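Unit 4: Stock Records in a Small Business

Handout for week two. Please read before the seminar.

A stock record tells you what you should have. A stock count tells you what you do have. The gap between them is called the variance, and most of this unit is about where it comes from.

Take Flilden, a wholesaler of household goods. Its record for one line shows 4,000 units. The July count finds 3,927, so the variance is 73. Before writing these off, check:

- deliveries booked in but not yet unpacked
- returns put back on the shelf without a form
- items stored under the wrong code
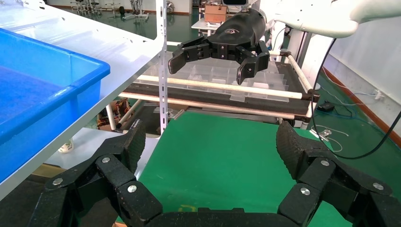 Only when all of these are ruled out should the loss go into the accounts. It is entered at cost, not at selling price.

Counting everything once a year is slow. Many firms now use cycle counting, where a few lines are checked each day. Fast-moving lines come up more often than slow ones.

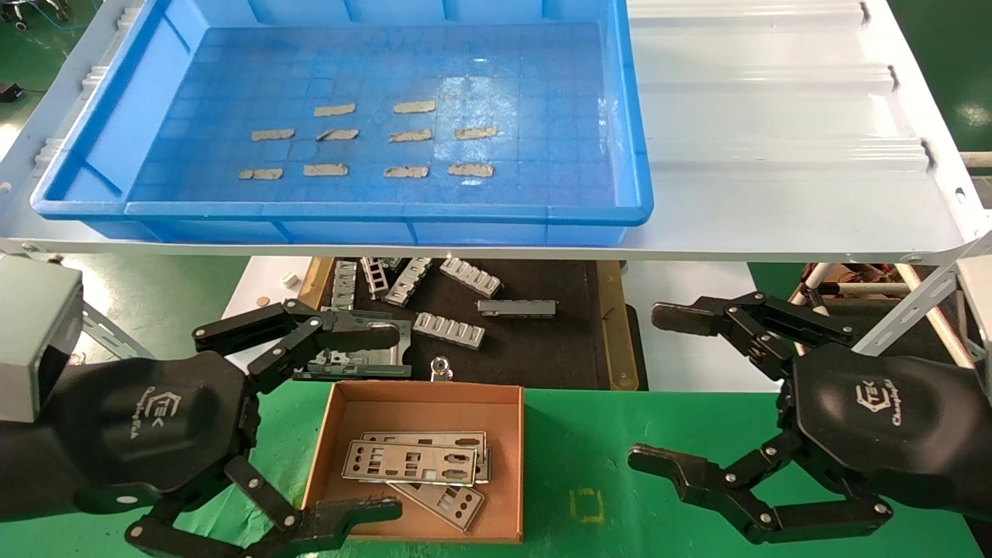

Guangming Lu objected that a daily check is too much for a shop with one member of staff, and that a monthly count of the dearest lines would catch most errors. This is a fair point, and we will come back to it in the seminar.

Reading: the Cenow case, sections 1 and 2. Bring a calculator.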